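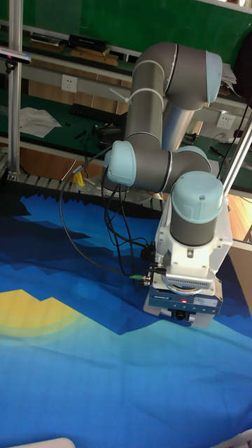

The Pallorham Cloth Handling Project, usually shortened to Pallorham Cloth, is a student robotics project at Braletley Technical College. Students on it program a robot arm to pick up, flatten and fold pieces of fabric. It runs as an assessed module for second-year students in the autumn and spring terms and as an open club for the rest of the year. The name comes from the Pallorham building, where the project has its laboratory.

The project was set up by Shinji Hattori, a lecturer in mechanical engineering at the college, and has been led since his move to the design department by Ákos Pap.

Background

Before the project began, second-year robotics at Braletley was taught with rigid parts. Students programmed an arm to move blocks between fixed positions and were marked on speed and accuracy. Hattori considered that the exercise could be passed by copying down coordinates, and several years of coursework supported this. In his module proposal he asked for a task in which the object would not be in the same shape twice.

Fabric was chosen after a short trial in which students also worked with rope and with sheets of soft foam. Rope was dropped on account of knots, which had to be undone by hand between attempts and took up much of each session. Foam was thought too close to a rigid part. Cloth could be reset by lifting it and dropping it again, and the college's textiles workshop was able to supply offcuts at no charge.

The first group had 8 students. The module was optional in that year and became a standard part of the course in the next.

Laboratory and equipment

The project uses a single collaborative robot arm, fitted with a gripper, and a small camera-like sensor is mounted on a post beside it. Collaborative arms are designed to stop when they meet an unexpected force, and the college's safety rules allow students to stand within reach of one while it is moving at reduced speed. At full speed everyone must be outside the line painted on the floor.

Power and signal cables run along the outside of the arm. Routing them is one of the first jobs given to new students, who often leave too little slack at the wrist. A cable that is too tight will pull on its connector when the last joint turns, and one that is too loose can drag across the cloth and move it. The laboratory handbook devotes a page to the subject and asks for the arm to be taken slowly through its whole range after any change to the cables.

The fingers of the gripper have been redesigned more often than any other part. The original pair had flat faces and could hold cloth well once it was between them, but could not easily get hold of a sheet lying flat on the table. Later versions have been narrower at the tip. Students may print their own fingers for the spring term task, provided that the drawings are handed in with the report.

The control software is called Kalus. It was written by an early group of students as a set of scripts and has been extended by most groups since. Kalus handles the movements of the arm and the opening and closing of the gripper. A second program, Vida, takes the camera picture and works out where the edges and folds of the cloth are. The two were developed separately and still use different units, Kalus working in metres and Vida in millimetres. Pap has kept the difference on the grounds that students should learn to check.

Module structure

The taught module has 3 stages.

In the first, students learn to move the arm safely and to pick up a cloth at a point marked by hand. No camera is used. The cloth is a plain square, laid flat by a member of the group, and the task is to lift it and put it down elsewhere on the table without losing hold of it. Most groups complete this stage in their first few sessions.

In the second, the cloth is dropped from a short height and left as it falls. Students use Vida to find a corner and must have the arm pick up the cloth there. Corners are often hidden under the rest of the fabric, and a fold can look very much like a corner in a camera picture. Groups are expected to write a routine that tells the two apart, or one that picks up the cloth wherever it can and looks again.

In the third stage, the cloth must be flattened and folded in half. With only one arm, the cloth cannot be held out by two corners as a person would hold it. The usual approach is to drag one edge across the table so that friction straightens the material behind it, then to lift the far edge and carry it over. A few groups have tried swinging the cloth before laying it down. This gives a flatter result when it works, but it is sensitive to the weight of the fabric and is seldom used in the assessment.

Laboratory sessions are held in groups of two or three. Each group has one booked session a week and may use the arm at other times if it is free. The open session on Thursday evening is shared with the club.

Fabrics

Plain cloth was used at first. Vida found edges by looking for a change between the colour of the material and the colour of the table, and plain fabric made this simple. Hattori later introduced printed fabrics, and these have been part of the assessment ever since.

A printed pattern contains many lines that are not edges, and software tuned on plain cloth tends to send the gripper to the middle of the material. Prints with large angular shapes have proved harder than small repeated patterns such as spots or checks. Gradual changes of colour cause a different problem, as the shading can be mistaken for the shadow of a crease. Groups have dealt with this in several ways, including taking pictures from more than one height, moving the lamp, and ignoring colour altogether in favour of depth measurements.

The weight and finish of the fabric also matter. Stiff cotton holds a fold but slides little. Thin synthetic fabric slides easily and tends to follow the gripper when the fingers open, so that a cloth which has been correctly placed is moved again as the arm withdraws. The standard remedy is to open the fingers, pause, and leave along the direction of the fold.

Each cloth is given a number and kept on a roll, as cloths stored folded keep their creases and favour whichever group uses them first. They are washed at the end of each term.

Assessment

The module is marked on a written report, a logbook and a practical demonstration. The demonstration takes place in June. Each group is given a cloth it has not worked with before and is allowed 2 attempts, the better of which is counted. An attempt ends when the arm returns to its rest position or when a student touches the table. Marks are given for the state of the cloth at the end and for the group's account of what the arm did, and a failed attempt which is correctly explained can still pass.

The logbook was added by Pap. Every attempt made in the laboratory has to be entered, with the number of the cloth, the version of the software and the outcome. Groups had earlier tended to record only attempts that went well, which made their reports hard to compare. The combined log passed 400 entries in the first year of the new rule and is available to later groups. It is most often consulted for gripper settings.

Students have criticised the logbook for the time it takes, and the entry form has been shortened twice. A request to have it filled in automatically by Kalus was turned down, although the software now supplies the time and version number.

Club

The club is open to any student of the college and does not lead to a qualification. Members have included students from textiles and graphic design, who provide most of the printed cloths. The club does not follow the module's stages and chooses its own tasks. Past ones have included laying a tablecloth, turning a sock the right way out and covering a cushion. The sock task has been attempted in several years and remains unfinished.

Changes made to Kalus or Vida by the club are tested separately and passed to the module at the start of the autumn term. The routine for leaving a finished fold without disturbing it came from the club, as did the present method for checking whether the gripper has picked up one layer of cloth or two. The latter compares the distance between the closed fingers with a value measured beforehand for each fabric.

Related work at the college

Final-year students may take a subject from the project for their dissertation. Topics have included the wear of printed gripper fingers, the effect of room lighting on edge detection, and a comparison of dragging and swinging as ways of flattening cloth. The textiles department has used the arm for a study of how fabrics crease when they are handled repeatedly in the same place.

A proposal to add a second arm has been made on more than one occasion. It would allow a cloth to be held by two corners, and the third stage of the module would have to be rewritten. Hattori, who still teaches the opening lecture, has argued for keeping the single arm in the module and using a second one only in the club.

See also

Kalus (software)
Vida (software)
Braletley Technical College
Handling of flexible materials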